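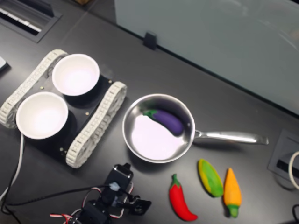
Figure 2. Toy vegetables, a saucepan and two white bowls on a dark gray tabletop.

4. Pretend cooking and talk about quantity

4.1 Background

Play kitchens are common in preschool classrooms, but most work on early number talk has looked at board games, block play and shared book reading. Peng and Puleo (2019) recorded children at a play kitchen and found that words such as "more," "enough" and "half" came up often when food was being shared out. Their study did not separate talk that children started on their own from talk that followed an adult's question. We made that separation here. Toy food and ordinary cookware of the general kind shown in Figure 2 are cheap and easy to find, and many families already own some.

4.2 Setting and participants

Families were recruited through preschools in two towns, Brirstead and Dallum. The final sample was 93 children between the ages of three and five. Each child took part with one parent, at home, in a room the family chose. Families used their own toys. We asked only that there be something to serve food in and at least a few pieces of pretend food. Parents were told that we were interested in how children play at cooking. They were not told that we would be looking at number words until the visits were over.

Visits began in September, after the start of the school year. Families in Dallum lived farther apart than those in Brirstead, and several visits there had to be moved because of weather. We saw no difference in session length between the towns.

4.3 Coding

Sessions were transcribed in full. An utterance was counted as quantity talk if it contained a number word, a comparison of amounts, or a request to share something out evenly. Fixed phrases such as "one more time" were left out unless the speaker was clearly talking about a set of objects. This gave 1,397 utterances across all sessions. Each was then marked as started by the child or prompted by the parent. Two coders worked separately and settled disagreements by going back to the transcript. Most disagreements involved "some" and "a lot," which children used both for amounts and for emphasis.

4.4 Results

Children started more of the quantity talk than parents prompted. This held in both towns. Older children used more number words, while younger children leaned on "more" and "all gone." Child-started talk tended to come at the point of serving, when food moved from a cooking pot to a bowl or plate. Talk while the food was being "cooked" was mostly about heat, taste and who was allowed to stir.

Parents' prompts were mainly requests to count. Children usually answered these, but the answer often ended the exchange. When a parent instead disputed a portion ("You gave yourself more than me"), the exchange was more likely to run on for several turns. Section 5 looks at these longer exchanges in detail.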